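30 Jul 2025

## Morning

What a day! I got to the Draltov cell early because I wanted the arm to myself before Killian and Viktória turned up, and I had it awake and homed before the kettle had boiled. Yesterday it was still dropping its right-hand finger a hair late on every close, and I had gone to bed thinking about it (sad, I know). So the first job was the jaws. Off came both fingers, and the left one was fine, but behind the right one there was a little crescent of grit packed into the seat, so small I nearly wiped it away without noticing. I cleaned both seats with the lint-free cloths, did the screws up in two passes, and the close was lovely. Both sides together, no limp at all. I must have opened and shut it for ten minutes just to listen to it.

The rib pads have plenty of life left. Kanchan reckons we change them too soon anyway, and I'm coming round to her view. Our log says the last pair went on at 253 hours and came off at 906 on the counter, and when I dug them out of the drawer they still had good sharp ridges. I've written to Carrasco to ask what they'd suggest.

Killian came in while I was tightening the cable clip on the wrist. He'd noticed that the cable was rubbing on the elbow whenever the arm went to its far left pose, and he was right, there was a shiny patch on the sleeve. We gave it a bit more slack at the shoulder and a bit less at the wrist, then ran the whole reach slowly with my hand on the stop button. Not a touch anywhere. He was so pleased he made the tea.

## Midday

Teaching the points again, which I love more than anyone should. With the fingers off and on again I didn't trust any of the old ones. I set the speed right down and went through all 6 by hand, and five of them were so close that I only nudged them. The fourth was out by more than I'd expected, low and slightly turned, so I did that one from scratch and saved it under a new name in case I want the old one back.

Gil-soo rang from Promelar in the middle of it with a question about their own cell, and we ended up talking for ages about wrist cameras. They mount theirs a bit further back than we do. I like ours where it is, because I can see both fingertips in the view and I can tell straight away if one is sitting crooked.

After lunch I went on to the approach beside the white block. I wanted the jaws fully open and the left finger coming in close along the side of the block, with clear surface between it and the right one. Tiny moves, look, tiny moves, look again. I saved the view at the pose I liked best, with the left tip just to the right of the block's grey side, and it's going in here so I can compare it after the next pad change.
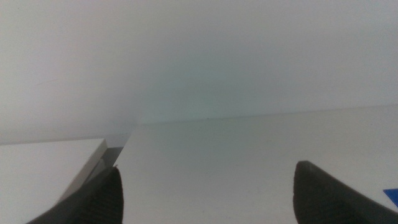
## Evening

Ran 300 slow open-and-close cycles while I swept up, and the right finger kept time all the way through. Loukia wants the Clakex part tried next, so tomorrow I'll start with the closing force. Must remember to bring the short hex key back from home.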